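Section 2: Setting Up Your Fleria Seed Starting Kit

Welcome to the fun part! Clear a table, roll up your sleeves, and you can have your first seeds in before dinner.

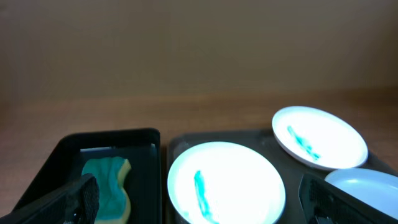 Before You Start

Pick a spot indoors that stays between 65 and 75 degrees. Put the seed mix in a bucket and stir in warm water until it feels like a wrung-out sponge.

Sowing

1. Fill each cell to the top, then tap the tray on the table so the mix settles. Top up any low spots.

2. Press a dent in each cell with your fingertip. Tomatoes and peppers like to go in 1/4 inch deep. Lettuce just sits on the surface (it loves light!).

3. Drop 2 seeds in each dent and cover them lightly.

4. Pour 500 ml of water into the bottom tray and let the mix soak it up from below. Tip out whatever is left after half an hour.

5. Put the lid on and label the tray right away. Seedlings look a lot alike!

Note: Basil can show up in under a week, but peppers may take 17 days or more. Hang in there, they're worth it.

CAUTION: Unplug the heat mat before you add water. Never fold the mat or run it under a rug.

After They Sprout

6. Take the lid off as soon as you see green.

7. Keep the grow light 2 inches above the tallest leaves and give them a solid 8 hours of darkness every night.

For a fall crop of greens, start again in early September.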